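Bratu Junior Cricket Program — progress report to the Pernel Fund
11 December 2020
By Marcelle Maillard, program coordinator

This report covers the first half of the season, from the pre-season registration period to the last round before the Christmas break. The second half starts again in February and the final report will follow once the grant period closes.

Registrations

We have 52 juniors registered, against a target in the application of 32. Most of the growth is in the under-11s, where we had planned for one side and now field two. The under-15s are the weak spot. We lost several players to the combined side at Werunitz and have been filling gaps each week from the under-13s, which is legal under the association rules but hard on the younger bowlers. Thierry Picard has been managing their overs and keeps a tally that goes to the parents after each match.

Matches

Rounds one to three went ahead as scheduled. Round four was washed out across the district and has not been replayed. The under-13s have won more than they have lost and are in the top half of the ladder. Both under-11 sides play the modified format, so no ladder is kept for them.

The away trip to Brerumia was the first time any of our teams had played on turf. The batting suffered for it, and we would like to book a turf net for at least one session before we go back there.
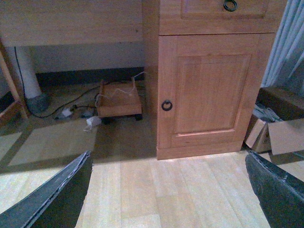
Girls' sessions

Zinash Admasu began the girls-only sessions in the third week of term. The application said these would start in week one, but her coaching accreditation took longer to come through than we had allowed for. Attendance has been steady since. We want to enter a girls' side in the short-form competition after the break. The association needs a minimum of 9 registered players for that and we are still short, so recruitment through the two primary schools will be the main job in January.

Coaching

The grant paid for 6 people to do the introductory coaching course. Five have finished. Sylvain Langlois has the practical assessment left to do and is booked in for the next intake. All of them hold current working with children checks.

Nadège Le Goff has taken over the fast bowling group. She has asked that we stop using the old two-piece balls at training, as the seams have gone, and a new box has been ordered out of the equipment line.

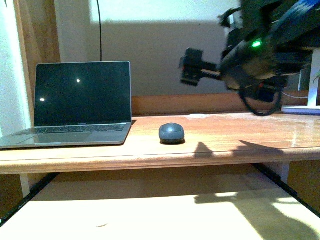 Spending

Coaching courses and umpire fees are on budget. Equipment is over — the extra under-11 side needed its own kit bag, helmets and junior pads. Ground hire is under because of the washout and we ask the Fund's permission to move that saving across to equipment. Nothing has been spent yet from the travel line apart from the Brerumia bus.

Still to do before the final report

Enter the girls' side, if numbers allow
Book the turf net
Settle the under-15 roster with Werunitz, including whether a shared team is possible next season
Send the parent survey (a draft is with Thierry)

Receipts for the period have been sent separately. Questions about the spending can come to me, and anything about the girls' sessions is best sent straight to Zinash.

Last updated: 11.40 am, spending section corrected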